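3.2 Clothes left in the living area

The second part of our household study looks at the places where clothes and other textiles stay between two uses. In the interviews, many people told us that a worn garment which is still clean does not go back to the wardrobe. It goes first on the sofa, and later, if there is time, on a stand or a hook. Kanaujia calls these places "waiting places" in her field notes, and we keep her word in this paper.

We collected 200 short reports from 37 homes in Nalleck and Clirnby. The sofa was named most often, then the coat stand. The floor was named seldom, although several people said on the telephone that things do slip down there. Figure 4 shows the two main waiting places and the floor covering of the room.

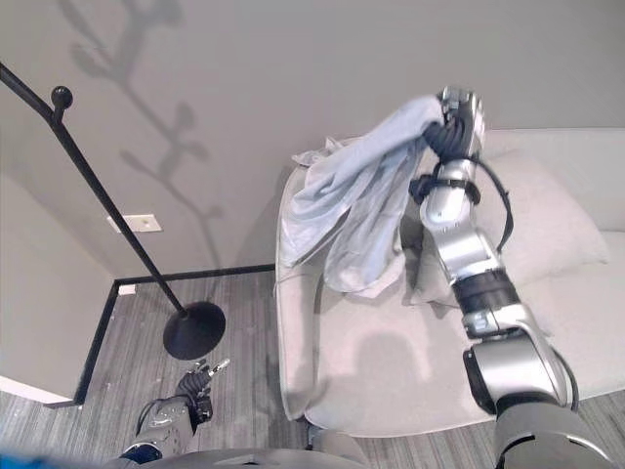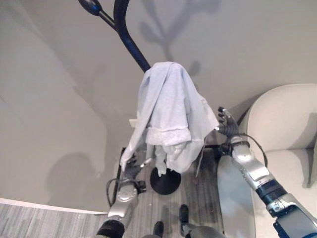
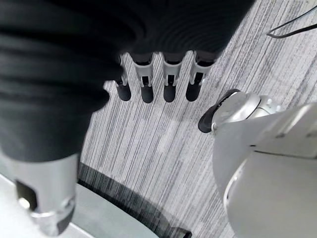
Figure 4. Waiting places in a living area: pale blue cloth on a light sofa (first), light gray cloth over a black coat stand (second), striped gray floor covering (third).

The two places ask for different work. On a sofa the cloth can lie in any shape, and its folds are spread over the seat, so a person who wants to sit must first lift it or push it to the side. On a stand the cloth needs a point of balance. When most of the weight is on one side, it slides down slowly, and the owner may notice this only in the evening. Savita Kanaujia observed that people seldom correct the position after the first try.

We coded each report by the place, the kind of textile and the time until it was moved again. Reports without a time were kept for the count of places, but they are not used in Table 5. The coding sheet follows the one of the Cona survey, with one added line for blankets.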